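Cell 2 notebook — wrist camera re-seat and simulator check
January, started 9.40

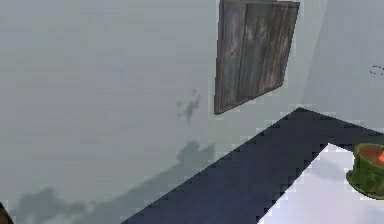 The wrist camera on cell 2 has been drifting again. The symptom is the same as before Christmas: picks land short on the side nearest the wall, and the error grows as the arm reaches out. Cell 1 runs the same program with the same gripper and is fine, so I left the program alone and went to the bracket.

Stopped the cell, locked off the air, put the arm in the service pose. The clamp screws on the bracket were tight, so it isn't that. The play is between the adapter ring and the flange. You can feel it if you hold the camera body and twist. The ring is the old Plamora one we carried over from the Lovavside job and the locating pin hole has gone oval. I don't think it was ever a good fit.

Took the ring off, cleaned both faces with alcohol, and fitted the new ring from the Woseo box in the spares drawer. The new one takes a longer pin. There was one in the bag, taped to the instruction sheet, easy to miss. Screws went in with medium threadlock, tightened crosswise, then marked with the white paint pen across head and ring. If the lines don't match up next time anyone looks, it has moved.

Cable: the old tie was pulling on the connector when joint 6 went fully round. Re-routed it over the top of the elbow and left more slack at the wrist. Ran the joint from end to end by hand control at slow speed and watched the loop. It clears the gripper fingers. It does touch the hose once, near the end of travel, so I put a bit of spiral wrap on it there.

11.15

Hand-eye calibration. First run was poor, worse than with the old ring, which worried me until I noticed the board file still pointed at the small board. Changed it to the large one and ran the whole thing again. Good result, well inside what we accept. Saved under the new ring's name and copied to the shared folder. I have not deleted the old file, but I renamed it with OLD at the front so it doesn't get loaded by accident.

Exposure is set to 800 in both the live profile and the simulator profile. They had got out of step. I don't know when that happened. Whoever changes one, please change the other and write it in here.

13.30

Simulator side. The camera offset in the robot model has to match the real bracket, and the new ring is thicker than the old one, so the camera now sits further from the flange. Measured with the calipers, took it 2 times, got the same both times, and put the new value in the model file. Then rendered from the wrist view with the green pot, the white surface with the navy rim and the wall behind, as in the usual test room.

The view still needs work. The pot is hard over on the right and only part of it shows, and most of the picture is wall. For a pick we want the whole rim of the pot in view before the arm starts down. I first blamed the new offset, but a thicker ring can't swing the view by that much. More likely the start pose in the test room was saved to suit the old calibration and someone nudged it to make things look right. I'll teach it again from the tray corner instead of editing numbers.

The navy edges are also very stepped against the wall. Smoothing seems to be off in the render settings, or set low. It makes no difference to the offset check, but the edge finder may not like it, so it goes on the list.

15.50

Back on the real cell. Ten picks at reduced speed on the side near the wall, all taken cleanly. Then full speed for a longer run while I tidied up. No short picks. Checked the paint marks afterwards and they still line up. The bracket was warm but no more than usual.

Still to do:

Teach the simulator start pose again and save it with the new calibration name.
Look at the smoothing setting in the render file.
Order 2 more rings from Mitsotakis-Vlachou, with long pins. The spares drawer has none left now.
Check the ring on cell 1 for the same wear at the next service stop.
Throw out the short pins. They fit the new ring loosely and someone will use one.

The old ring is in the bag on my bench with the hole circled in red. Please leave it there for now, I want to measure it properly before it goes in the scrap.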